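Looking after a cricket bat at home, minus the sales talk

Every January the shops push bat care kits, and I remain unconvinced. The Clekar one holds a small bottle of oil, a square of sandpaper and a cloth, and it costs 12 dollars. You can buy raw linseed oil at a hardware store and use an old T-shirt.

Two light coats are plenty for a new bare willow bat. Wipe the oil on the face and edges, keep it off the splice and the handle, and leave the bat lying flat overnight between coats. People who tell you to soak the toe have probably never had to replace one. 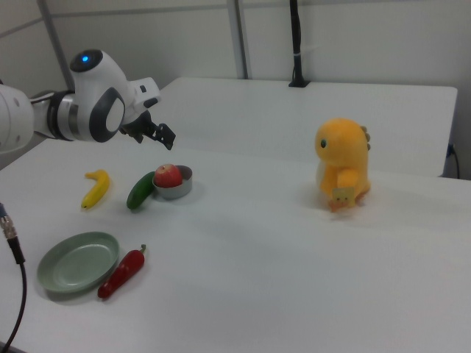

A reader at Utside disagrees with me on knocking in, and says that 1000 taps with a mallet is the bare minimum before a bat meets a hard ball, whatever the "pre-knocked" sticker claims. Maybe. I do distrust the sticker. I also distrust round numbers, and I'd sooner go by the dents: if a firm tap on the edge still leaves a mark, keep going.

Storage matters more than any of it. Keep the bat out of the car trunk and away from the radiator. The Eyvindsson bat cover is fine, but so is a pillowcase.

Grips: roll the new one on over a cone, with a little talc inside. Skip the spray adhesive. I tried it once and spent an evening picking bits of rubber off the handle with a butter knife.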